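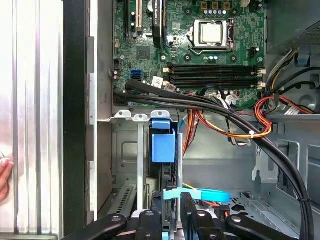

Keeping older desktops in service at Surside

Savita Mishra manages the workshop at Surside, a repair business that supplies refurbished desktop computers to libraries and small offices. Her bench handles 100 machines a month, and most of her decisions concern which of them to stop spending money on.

"The power supply is tested first, under load," she says. "A unit that holds its voltage at idle can still sag when the drives spin up. If the 12-volt rail drops below tolerance, the supply is replaced and the old one goes to recycling. We don't open them."

Capacitors come next. Mishra rejects any board with bulged tops or residue near the processor socket. Recapping is possible, but she costs the labour at 37 dollars a board and reserves it for customers who depend on a particular expansion card.

"There are still people running label printers and lathe controllers off PCI," she says. "A new board won't take the card, and the replacement equipment costs more than the computer ever did."

Storage is treated as a consumable. Mechanical drives are wiped, logged and retired whatever their condition, and a solid-state drive is fitted to the existing SATA port. On the older ports the interface limits sequential transfers. Mishra regards this as a minor point for office work, where access time matters more.

Her colleague Bheki Mnguni looks after dust and cooling. He favours a soft brush and low-pressure air, with the fan blades held still. Thermal paste is renewed on every machine, followed by a 30 minute stress test with temperatures recorded at the start and finish.

"If it climbs past the limit I reseat the cooler and run it again," Mnguni says. "A second failure goes on the parts shelf."

The July batch produced 13 of those.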